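3.2. Escucha compartida y elección de auriculares en el hogar

Uno de los resultados más estimulantes de nuestro trabajo procede de una pregunta que incluimos casi al final de la entrevista: ¿qué se pone usted en los oídos cuando quiere escuchar música sin que los demás la oigan? Esperábamos respuestas breves y recibimos relatos enteros, con hermanos que se prestan el aparato, padres que lo esconden en un cajón y abuelas que lo usan para la radionovela de la tarde. De las 79 personas entrevistadas en el barrio de Zamfir, casi 30 describieron alguna norma doméstica sobre quién puede usar qué auriculares y a qué hora, ¡y ninguna de esas normas estaba escrita!

La bibliografía sobre escucha privada ha tratado el auricular como un objeto individual. Bodin y Jaunzems ya advirtieron que en las viviendas pequeñas la frontera entre lo propio y lo común se negocia a diario, y nuestros datos de Vurna lo confirman con una claridad que nos sorprendió gratamente. El modelo de diadema, visible desde el otro lado de la habitación, funciona como un cartel de «no molestar» (Figura 4). El de botón, en cambio, pasa inadvertido y provoca más malentendidos: se habla a quien no oye, y quien no oye parece maleducado. 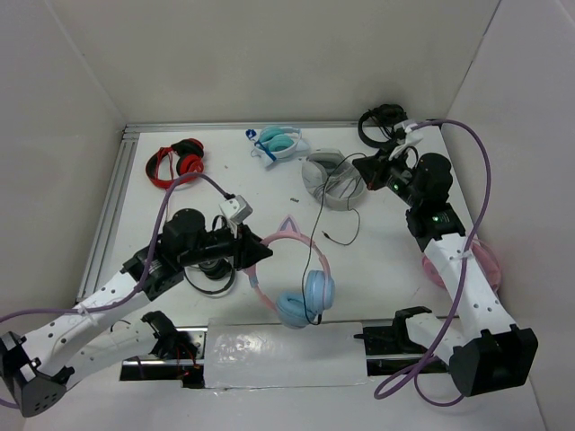 Figura 4. Auriculares sobre una mesa blanca. Fotografía: Kamonchanok Wiriya, archivo del proyecto Lavis.

El color merece un comentario aparte. En los hogares con varios menores, el color de la diadema resuelve disputas que la marca o la calidad de sonido no resuelven, y los entrevistados nombran sus auriculares por él («los rosas», «los del cable rojo») con una naturalidad preciosa para quien estudia el léxico familiar. Una participante de Zamfir recordaba que su hija rechazó unos auriculares mejores porque eran iguales que los de su primo. Dambrauskienė había recogido casos parecidos con tazas y toallas, y nos parece muy prometedor extender su noción de «marca de turno» a los objetos sonoros.

Queda abierta la cuestión del volumen. Los diarios de escucha que recogimos en junio, 200 entradas en total, mencionan el volumen sobre todo cuando alguien se queja, de modo que la escucha tranquila apenas deja rastro en el corpus. Para compensarlo, en la sección 3.3 cruzamos los diarios con las grabaciones ambientales de Grultoneo, donde los silencios de la cocina dicen muchísimo sobre lo que ocurre en el dormitorio de al lado.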